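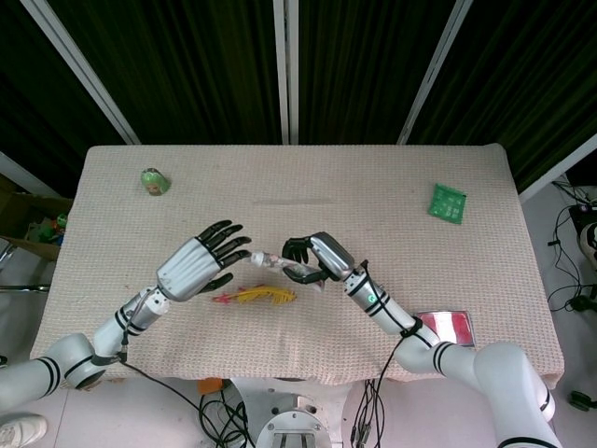
What stopped the right arm on the Stinier project last November?

A worn data cable. When the wrist turned past 70 degrees the cable pulled tight, the signal to the hand dropped out, and the hand kept carrying out the last order it had received, which was to squeeze.

I went out to Gercombe to hear the longer version from Wekesa Mwakyusa, who runs the two-arm bench at Zoltcombe and was standing next to it when it happened. I'd read the incident note beforehand and thought I understood it. I didn't, quite, and he was very patient with me (he also made the coffee, which was strong enough to count as a second incident).

The job itself sounds so simple. Two white arms, one black-fingered hand on each, a table with a cloth over it, and a bunch of small stuff to pick up - tubes, toys, packets. One hand picks a thing up, turns it, and sometimes passes it across to the other.

"Tubes are the mean ones," Wekesa told me. "A box is a box. A tube gives when you hold it, so the fingers close a bit more, and it gives a bit more. You have to tell the hand when enough is enough, and it has to be able to hear you."

On the Monday it couldn't. The run counter was at 2,473 and the right hand had a tube pinched between fingers and thumb, ready to hand off. The wrist rolled over, the cable came up short, and the control screen froze on a perfectly normal reading.

"That's the part I still don't like," he said. "If the number had gone red I'd have hit the stop right away. The number looked great. It was just old."

So the hand squeezed, the tube burst along its flat end, and there was hand cream on the cloth, on the fingers and, he says, on his glasses. I laughed. He laughed too, but then he got to the bit that made it a safety report.

Wekesa thought the run was over. The arm was still and the screen said it was holding, so he leaned in with a paper towel. The signal came back while his hand was over the table. The whole dropout had lasted 16 seconds, and when the link woke up, the arm went straight to the next step in its list, the handoff.

"It wasn't fast," he said. "It's never fast, we run it slow. It bumped the back of my wrist and pushed it into the other hand. I got a bruise the size of a coin. But I was on the wrong side of it and the stop button was on the other side of the table, and I remember thinking, well, that's a dumb place for a button."

I asked how a cable gets that bad without anyone spotting it. He pulled a face.

"We looked at it every morning! We looked at it with the arm parked. Parked, it's beautiful. You only see the problem with the wrist rolled right over, and nobody was bending down to look at it then."

The damage was under the strap at the joint, where the outer cover had been rubbing. They'd tightened that strap after run 1,124 to keep the loose length from swinging around, and that took away the slack the wrist needed. Wekesa tightened it himself and told me so before I could ask.

Then there was the software, called Shih around the lab. It had a check for lost signal, and the check worked, in the sense that it wrote a line in a log file. It didn't stop the arm. That had been switched off months earlier, when tiny dropouts kept ruining long runs, and it was supposed to be switched back on.

"Who was supposed to do it?" I asked.

"We had a good long meeting about that," he said, and left it there.

The list of changes is shorter than I expected. A lost signal now stops both arms, and they stay stopped until a person presses start. The screen shows how old each reading is. The strap has a mark on it so you can see if it's been pulled too far, and the morning check is done with the wrist turned all the way each way. There are two stop buttons now, one on each side of the table.

They've also had more false stops, plenty more, and Wekesa admits it drives everybody up the wall. On the afternoon I was there the arms quit twice while we were talking. He walked over, looked at the cable, looked at the screen, pressed start and came back to his coffee.

I asked if he still reaches in with a paper towel.

"With the power off," he said. "And I bought longer tongs."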